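Visit to the Petek repair hall, open day, 16th August

We were 13 visitors, and the colour of the sticker decided your group. Mine was green, so I began in the computer section, guided by Soledad Bermúdez. She told us the hall receives old office towers from Gadel and Totuvik, and 229 of them were given back to schools last year.

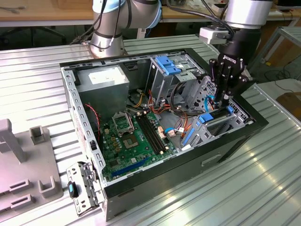
Tower on its side with the panel off. The CPU socket is empty and its bracket stands open.

I liked most the blue plastic parts, because I have the same drive clips at home and never knew how they open. Soledad showed it with one thumb - very quick. After this we had tea and a butter tart in the yard. Parking is on Hirnum Street, bus 19 stops at the corner. Next open day is in September.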